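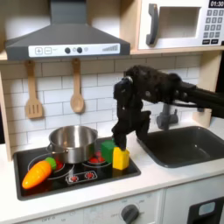 When does the toy library open again after the summer break?

The first Saturday after school starts, at the usual time, with returns taken from the half hour before.

Ceklow Toy Library, minutes of the members' meeting, 15 August 2023

Put up on the website by Jeanine Mertens, who was handed the notebook again. I write these the way I talk, so if you want the short version, scroll down to the list of who is doing what.

Present: Etelka Fekete (chair), Wim Claeys, Shoaib Jafri, Radymyr Kostiuk, me, and a nice turnout of members, more than we had chairs for. Two families sent apologies because they were still away camping.

We started ten minutes late while Wim hunted for the key to the back room. Etelka asked if everyone had read the July minutes. Most people had. Radymyr pointed out that I had spelled Predavley wrong all the way through (I had, sorry Predavley) and with that fixed they were approved.

Leftovers from July

The sign for the side door is up. It looks great and people have stopped walking into the dental office next door.

Shoaib was going to ask the school about borrowing their folding tables for the fall swap. He asked, they said fine, as long as we pick them up ourselves and bring them back the same weekend. Wim has a trailer. Wim would like it noted that he has not yet agreed to use the trailer. He agreed later in the evening, see below.

The puzzle count is done! Etelka and I went through every jigsaw on the shelves over two very long evenings and a lot of iced tea. We have 544 of them, and I never want to see a piece of blue sky again. The ones with pieces missing are in the crate under the desk with a note on each lid saying how many. If you have a stray piece at home, please bring it in, even if you have no idea what it belongs to. Etelka has a jar.

Money

Shoaib went through the numbers. We have 2000 dollars in the account after paying the insurance, and that has to carry us to the renewals in winter. The bake table in July brought in 200 dollars, which is the best we've done with it, and I put that down to Radymyr's poppy seed rolls. He says he will make them again if somebody else washes up.

There was a good talk about late fees. We charge very little and half the time we forget to charge it at all. One mother said she would rather pay a bit more up front and never hear about fees again. A dad in the back said the fee is the only thing that makes him look under the couch. Etelka let it run for a while and then we took a show of hands: late fees stay through the end of the year, and we look at it again in winter when we set the new membership price. I voted against, for what it's worth, but I can live with it.

Radymyr asked if we could take cards. Shoaib is going to find out what it costs. The cash box lid has been held on with a rubber band since spring, so I'm all for it.

Loans and the waiting list

The loan period stays at two weeks for the big stuff and four for everything else. We've had a lot of questions about what counts as big. After some back and forth we settled on this: if you need both arms to carry it, it's big. Ride-on toys count as big even if you are very strong, Wim.

The marble run from Van Rooij has had a waiting list all summer. It's a good set and it comes back with most of its marbles, but six families are in line for it right now. Wim suggested buying a second one. Shoaib suggested looking at the price first. He'll do that and write to the group, and if it fits in the fall budget we go ahead without waiting for another meeting. Everybody was happy with that.

Please, please write your name clearly on the waiting list. There's a person on there whose name might be Dana or Daria or possibly Donna, and I have left a voicemail for two of the three.

Cleaning and repairs

We spent longer on this than on anything else. The rule now is that members clean toys before they bring them back, and most of you do, beautifully. Some toys come back sticky. We went over what cleaning means: warm soapy water on a cloth for anything plastic, a barely damp cloth for wood, and dress-up clothes through a cool wash. No bleach. Take batteries out before you wipe down anything that has them, and tape them in a little bag to the box.

Radymyr has been running the repair evening on his own and would like company. You don't have to be handy. He needs people to sort screws, test things and hold the flashlight. A member I hadn't met before, a retired upholsterer, offered to redo the puppet theater curtain, and Etelka nearly hugged her.

Broken toys: tell us! You won't be charged for ordinary wear. What drives me up the wall is a broken toy put back in its box with no note, so that the next family finds out in the car. There's a pad of yellow slips on the desk. Write down what's wrong, stick it on the lid, done.

The fall swap

We're doing it in the hall on Sareck Street again. Doors open to members first, then to everyone an hour later. Bring clean toys your kids have outgrown, with all their parts, and take home something different. Leftovers go to the shelves if we have room and to Predavley if we don't. They run the family room on the far side of town and were very glad of last year's boxes.

Things we can't take: car seats, bike helmets, stuffed animals bigger than a child (you know who you are) and anything with a cord that has been taped. Etelka will put the full list on the door.

This is where Wim said yes to the trailer. He wants two people for loading on the Friday evening and he wants them on time. Shoaib is one. We still need the other.

Somebody asked whether kids could have their own table to run, with stickers for money. Loud yes from the whole room. Two of the older girls who had come along with their parents have already started on the price tags.

Any other business

A member asked about opening on a weekday evening. We tried it once and got very few people, but that was in the dead of winter and it was icy out. We'll try again for one month this fall, if we can fill the desk. The sign-up sheet is by the coffee pot.

Storage bags: we are low. If you have sturdy zip bags, the big ones, drop them off.

Radymyr would like the radio in the back room to stay on his station. No vote was taken.

Who is doing what

Shoaib: card reader costs, price of a second marble run, loading on Friday.
Wim: trailer, folding tables, spare key for the back room.
Radymyr: repair evening, rolls.
Etelka: list for the door, the jar, talking to Predavley about leftovers.
Me: these minutes, the desk schedule, and finding out who Dana is.

Next meeting is after the swap. Etelka will send the date around once she has heard from the hall. We finished at a quarter past nine, and Wim locked up.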